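Rureder lab visit, Wostorcombe

I had been wanting to get inside the Rureder lab ever since their December talk, and on January 22, 2022 they let a group of us in for an afternoon. It was worth the drive and the terrible parking.

The building is on Okley Road, behind the old bottling plant, and you sign in at a desk that also sells coffee (good coffee!). Upstairs is one long room where the manipulation people sit. Agata Sartori took us through, and she talks fast, so my notes have gaps.

What they work on is teaching robot arms from human demonstrations without having a person drive the arm. You hold a gripper in your hand, with a camera mounted on it, and you just do the job yourself: pick up the cup, fold the cloth, close the drawer. The recording goes into training, and the robot later runs the policy with the same kind of fingers and the same camera view. I had read the Manzano report on this and still hadn't understood how much the matching viewpoint matters until I had the thing in my own hand. Your wrist is suddenly the robot's wrist, and you start moving differently, slower at the end, because you can tell what the camera would miss.

The result they were most excited about, and I can see why, is a small one on paper. They had collected 472 demonstrations of one table task, all by the same 2 people, and the policy got stuck at a success rate nobody was happy with. Then they tried adding short clips where the gripper arrives at a bare spot, finds nothing to grasp, and moves on. With those in the mix the arm stopped closing on thin air and went looking again, and in their last round of trials it reached 90 percent. Agata put the before and after videos side by side and a few of us laughed out loud at the before one, where the arm very carefully carries nothing over to the bin and lets go of it.

I asked whether the clips had to be on the same table. She said they haven't tested that properly, and that glossy surfaces are next on the list. I also asked about finger wear and got a long answer involving print settings, which I enjoyed more than the rest of the group did.

We each got a turn at recording. Mine was jerky and I'm told it won't be used. They plan another visit day once the second arm is calibrated, and I've already put my name down.

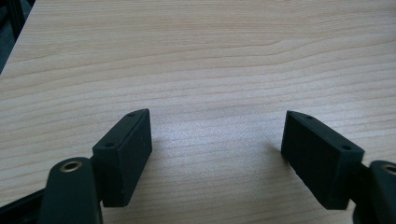

Kiran wrote back after reading this to ask how they keep the empty approaches from teaching the arm to give up too early, and whether anyone had tried changing the ratio of those clips to the normal ones. I don't have that in my notes, so I've sent the question on to Agata.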